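Side Two, Track Two

Karim Nasrallah still owes me for a cassette. He lent me the Drinditz demo in tenth grade, I lent it to Petro Romaniuk, and Petro's car ate it somewhere past the mall. 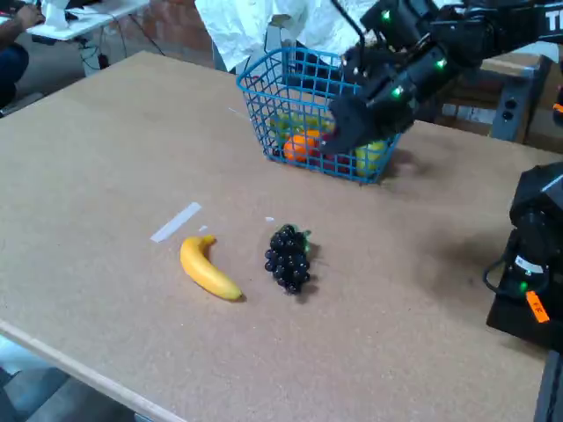
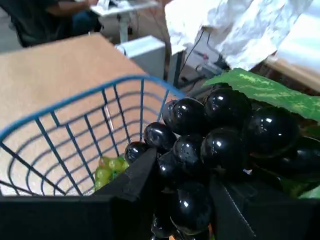
Grapes, twice.

So imagine my face in March, when the Osar record shop put out a used copy for two dollars. I bought it. Side one is mostly tuning. Side two has the song I've been humming wrong for decades, and I'm sorry to report that my version has the better chorus. Karim can have this one when he pays up.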